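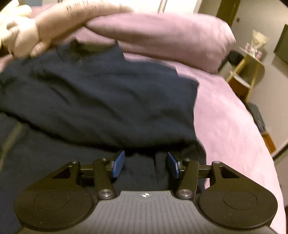 Friday, late

Day one of the new drop-off plan and it went about as well as I could have asked. Doors at 6:45, first family in at 6:50, and by 8:15 every room was inside its ratio without me having to stand in anywhere. Last month I was covering the toddler room three mornings out of five, so I will take it.

The change is simple. Families who need the early slot now sign up for it by the week before, and everyone else comes at 7:30 or later. We used to let people arrive whenever they liked, which meant two staff sitting with one baby on some mornings and the same two staff with eleven children on others. Halima worked out the new schedule on the back of a lunch menu and then typed it up properly. She asked for feedback from the parents for two weeks in February and got four replies, three of them about parking.

One father was not pleased this morning. He had not signed up and came at 7:05 with his daughter. We took her. I told him we would take her today and that Monday he would need to be on the list. He said he had not seen the letter. I gave him another copy. I don't think he was angry with me so much as tired, and he did say thank you on the way out.

The infant room is settled. We have a new baby, nine weeks, the youngest we have had in a while, and Teresa has her on a very slow start, two hours a day this week and four next week. The mother stayed for the first two visits and sat in the rocker. Today she left and sat in her car in the lot for the whole two hours. Teresa sent her a note through the app every half hour: asleep, still asleep, bottle, asleep. I think that was the right thing to do.

The preschool room had a harder day. Nana was out with her back again and the sub was someone we had not used before. She was fine with the children but did not know the nap routine, and three of the fours never went down at all. By four o'clock they were done in. One of them cried because his shoe was on, and then because it was off. I need to write down the nap routine for that room on one page and tape it inside the closet door. I have said this before. I am going to do it Sunday.

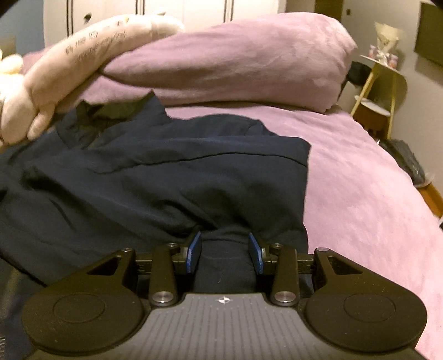 Lunch was the turkey and rice, which they mostly eat, with green beans, which they mostly don't. The food program paperwork for March is nearly caught up. I found two days where the second snack was served and not recorded, and we can't claim those now. It is a small amount of money, but it adds up, and I have asked each room to check the sheet before the carts go back to the kitchen.

Iddrisu came at ten to look at the fence. The stretch behind the sandbox has two loose posts, and the gate latch can be lifted by a tall four-year-old, as we found out on Tuesday when one of them lifted it. She didn't go anywhere. She opened it, looked at the parking lot and closed it again, and the teacher was three steps behind her. Still, I filled out the incident form and called the mother, and I have had the gate chained since then. Iddrisu can reset the posts next week and put a latch on the outside, higher up. He wants $200 for the posts and the latch together, which is less than I had in my head. I said yes on the spot and will tell the board after.

The board meets a week from Monday. The main item is tuition. We have not raised it in two years, and the numbers I ran with Vilém say we can't go a third year without cutting into the reserve. He has three versions in the spreadsheet. The one I like raises the infant rate the least, because those families are already paying the most and half of them are on the edge of going to a cousin or a neighbor instead. The one he likes is the same increase across the board because it is easier to explain. We went back and forth on this for most of an hour on the phone last night and did not settle it. I told him to bring both.

There is also the matter of the Grirham grant. They give small amounts to child care programs for outdoor play, and the form is short, but they want to see a match of 50 percent. If the fence counts as part of the match then we are partway there already. I called their office and got a recording. I will try again in the morning hours, when I'm told a person answers.

Staff pay is the part I keep turning over. We lost our best floater in January to the school district, where she gets health insurance and summers. I can't match that and I told her so. She was crying and I was close to it. What I can do is move everyone up a little when tuition goes up, and say so in the letter to parents, so they know where the money is going. Halima thinks we should put the actual hourly wages in the letter. I'm not sure all the staff would want that. I'll ask them at the staff meeting, and if even one says no then it stays out.
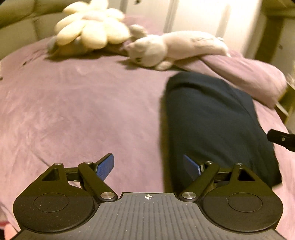
Licensing is due some time this spring. They don't tell you the day. I walked the building after closing with the checklist and wrote down what I saw: one outlet cover missing in the hallway, the hand-washing poster in the toddler bathroom faded so you can't read step four, the first aid kit in the van short on gauze, and two staff files without the current CPR card. One of those is mine. The class at the fire station is full until next month, but they put me on the waiting list, and Teresa is going to ask her sister-in-law, who teaches it in the next town over.

The water in the infant room sink came out at 92 degrees when I tested it, and that is fine. I wrote it on the log. I also threw out a box of bibs that had gone gray and stiff, and a puzzle with half its pieces missing that has been on the same shelf since before I was hired.

The waiting list stands where it did, long for infants and short for preschool. I had two calls today from people who are not due until the fall. I always tell them the same thing, that I'll put the name down but they should call other places too. One of them asked me if there were other places. There is the one by the highway, and there is a woman who does it in her home and takes six. I gave her both numbers.

Got home a little after seven. Ate the rest of the soup standing at the counter. I meant to start on the nap page and didn't.

For Monday:
Early list to the front desk before I leave the building Sunday.
Call Grirham.
Ask Nana about her back, and line up a sub for Tuesday in case.
Gauze, outlet cover, new poster.
Check the chain on the gate before anyone goes outside.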